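Why Do Dishes Need a Rack?

After dishes are washed, they still have water on them. If you pile them up right away, the water gets trapped between them. A rack made of thin wires leaves gaps, so drops can fall and air can move around each plate.
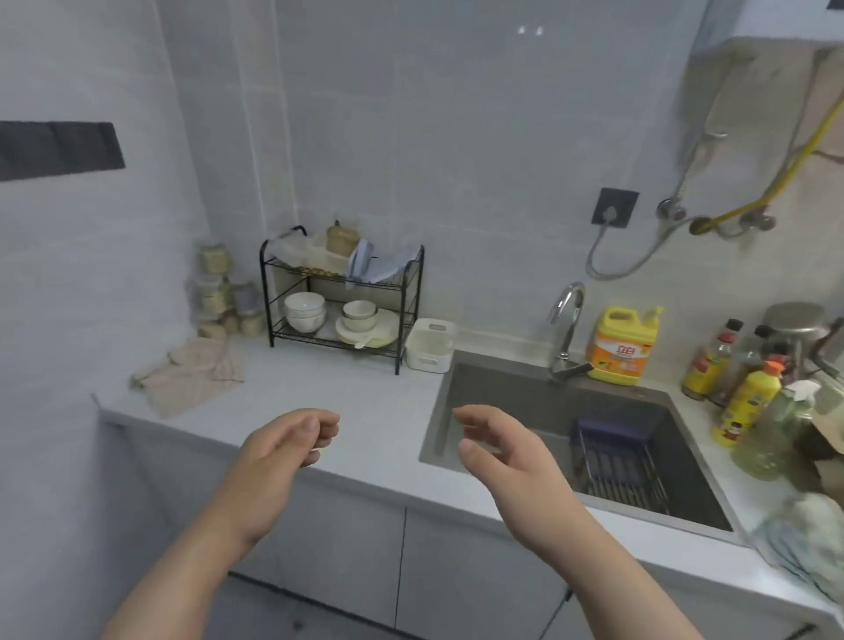 The air slowly carries the water off. This is called evaporation. It works faster in a warm room than in a cold one.

Try it at home. Wet two spoons. Put one on a rack and one flat on a plate. Check them after 14 minutes. Which one has more water left on it?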